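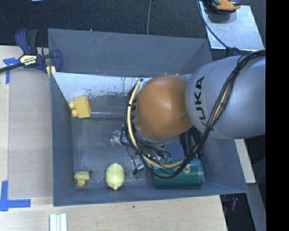
Keeping a Small Business Newsletter Alive: Project Report
Dec 5, 2023

When our group started this project in October, we all had a soft spot for email newsletters (two of us still read one over breakfast), so we were very happy to get Felirau, a little tea shop in Wimatden, as our partner. The shop had 2,394 addresses on its list and hadn't written to them in a long while.

We sent four issues through Stimis, the mailing tool our department uses, and tried two kinds of subject line. The plain ones, such as "New teas this week", went to 1,000 readers, and the playful ones went to another 1,000. Plain won every time, which surprised us, and we were a bit sad about our puns!

We also asked readers to write back with questions, and 19 of them did, mostly about brewing times. Those answers became our fourth issue, the one the shop owner liked best and plans to repeat in spring.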